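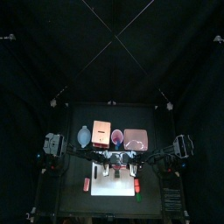

Light blue dish with a pour spout, back row at left.

Week 2 - Measuring at home: volume, weight and why your pancakes vary

Okay, so last time I promised we'd get out of the textbook and into the kitchen. A cup is a volume. Flour is sold by weight. Most home recipes mix the two without a second thought, and that's where my own baking went wrong for years!

Try the scoop test before our next meeting. Dip a cup straight into the bag, level it and weigh what you've got. Then spoon the flour in gently, level it and weigh again. Do each one 15 times (yes, really) and write down every number, even the ugly ones. My worst scoop ever came to 264 grams for two cups, and I kept it in the table.
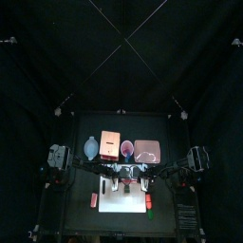

Water is much kinder to us. One liter is 1,000 milliliters, and it weighs very close to a kilogram, so you can check any marked jug against a kitchen scale. Read the line at eye level - I still catch myself peering down from above and pouring too much.

For the write-up, use the Folier sheet, one side only. Give me your average, your spread and a sentence or two on which method you'd trust for bread. If you don't own a scale, the Manzano room has a few you can sign out until the end of April.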